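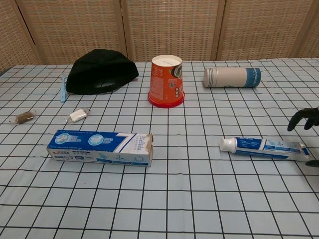 A black cap, a light blue toothbrush and a paper cup on a checked cloth.

The Road to the Marciniak Mine

The turnoff is easy to miss. It comes 43 miles after the last gas station, on the right, between a cattle guard and a sign with no words left on it. From there the road is gravel for a while and then it is dirt, and if it has rained in the past week you should turn back and try another time.

At the end of it is Prunside, which had 2421 residents in its best year and has five now. Four of them are retired. The fifth is Habibur Matubbar, who runs the museum in the old assay office and leads walks up the canyon for anyone who shows up by nine in the morning.

People come here for the Marciniak, a silver mine that may or may not have been as rich as the stories say. The version most visitors have heard goes like this. A prospector found a vein of nearly pure silver in the canyon wall, worked it alone for two winters, and blasted the entrance shut before he left to find a buyer. He died on the way. The vein is still in there, behind a few tons of broken rock, and whoever finds the right side canyon will be rich.

Matubbar has heard it told with a German prospector, a Welsh one, and a pair of brothers who stopped speaking to each other. He does not believe any of them.

"There was a mine, and it made money for six years," he said. "We have the payroll books. Then the ore got thin and the company left. That part is less fun to tell, so people tell the other one."

The payroll books are on the second shelf of the museum's back room, wrapped in cotton sheeting. They list 83 men in the first full year of work, with their jobs and what they were paid. Muckers got the least. The blacksmith got more than the shift boss, and there is a note in the margin from someone who was unhappy with that. Several pages are stained with lamp oil and one has a child's drawing of a mule on the back.

What the books do not show is where all the digging was done. The company filed a map of its main tunnel, but the men were also allowed to work small claims of their own on Sundays, and those were never surveyed. The canyon is full of them. Some go in ten feet and stop. Some connect to each other. Atif Abbasi, a retired mining engineer who moved to Prunside eleven years ago, has found 59 openings so far and thinks there are more on the north side, where the brush is too thick to walk through in summer.

Abbasi does not go inside most of them. He records the location, measures the opening, takes a sample of the loose rock outside and moves on. The timber is rotten in nearly every one, and bad air collects in the low spots. He has asked the county to put gates on the worst of them. Three have been gated.

"I get letters," he said. "People send me a map their grandfather had. I look at every one. Usually it's a map of somewhere else."

One map did turn out to be useful. It came from a family in Nebraska and showed a wagon route over the ridge to Storkemeo, a railroad stop that was pulled up long ago. Nobody in Prunside had known there was a second way out of the canyon. Abbasi and Matubbar spent most of one October looking for it and found the grade under a stand of oak, still wide enough for a wagon, with dry stone walls holding up the outer edge. Ore was probably hauled that way in the early years to avoid a toll on the lower road.

The route is now part of the longer of the two walks. It climbs steadily for two miles, crosses the ridge, and drops to the Storkemeo site, where there is a concrete pad and a row of cottonwoods. You come back the way you went. Matubbar stops often, and the whole trip takes most of a day.

The shorter walk stays in the canyon. It passes the foundations of the stamp mill, the powder house and a boarding house that burned twice. The powder house is the best building left. Its walls are two feet thick and its roof was made light on purpose, so that an explosion would go up and not out. It never had one. Swallows nest in it every spring, and the door is kept shut until the young birds are gone.

Past the powder house is the main tunnel, which is gated and locked. You can stand at the bars and feel cold air coming out, even in July. A few yards of ore cart track are visible inside before it gets too dark.

Back in town, the museum fills two rooms. The front one has the assay furnace, a set of scales under glass and a wall of photographs, most of them from a traveling photographer who came through twice and charged by the head. The back room is for records and is open if you ask. Matubbar will look up a family name while you wait. He has found about one in four of the names he has been given, and he writes down the rest in case they turn up.

There is also a shelf of things for sale. The best of them is a booklet by Abbasi called "Nevivis," after the first claim filed in the canyon. It covers the geology in plain terms and has a fold-out map of the walks. The mine openings are left off the map, at his request.

The legend still brings in most of the visitors, and Matubbar tells it on every walk, usually at the stamp mill where there is some shade. He tells it straight through, with the blasted entrance and the death on the road. Then he gets out copies of the payroll pages and passes them around.

If you go

The museum is open from October through May. Admission is free and there is a donation box by the door. Walks leave at nine from the front steps. The canyon walk is easy, with one short climb over loose rock. The Storkemeo walk is not suitable for small children.

Bring more water than you think you need. There is no store in Prunside, no gas and no cell signal. A camping area behind the old schoolhouse has six sites, fire rings and a pit toilet. Sites cannot be reserved. Dogs are allowed on a leash in the campground and on the canyon walk.

Do not enter any mine opening, gated or open.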